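The small table by the window

If your house is anything like ours, there is one flat surface that catches everything. Ours is a little table with pale wooden boards, bought from Vasta years ago for morning coffee, and I don't think it has ever held just a coffee. Things land there on the way to somewhere else and then they settle in and stay. By May, when the evenings draw in and we all spend more time indoors, I start to notice it again.

So this month's tidying idea from Fumulard is a very gentle one. Choose one small table – only one, please, leave the garage alone – and give it 20 minutes with the kettle on. Start by looking at what has gathered before you move a single thing.
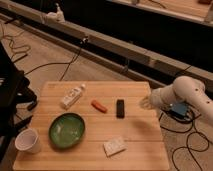
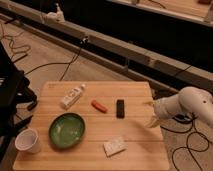

A green bowl, a white cup and a white bottle lying on its side, among other bits.

I like to begin with whatever belongs in the kitchen, as it's the easiest decision of the lot and gets you up and moving. Cups go to the sink or the bin, and bottles go back to the cupboard they came from (do check the lid is on tight, I have learned that one the sticky way). After that come the little things that have no proper home, and those take longer than you'd think, especially if you are the sort who stops to wonder where each one came from.

A bowl is the one thing I would leave out. A shallow one in a colour you're fond of gives keys and coins somewhere to sit, and a table with a bowl on it still feels like part of a lived-in room. Mine came from the Solanki market and cost me two dollars, chip and all.

When the top is clear, wipe along the boards with a damp cloth, following the grain, and go over the seams a second time for crumbs. Then have your cup of tea at it while it's still nice. We'd love to hear how you get on, so drop us a line or pop in and tell us over the counter.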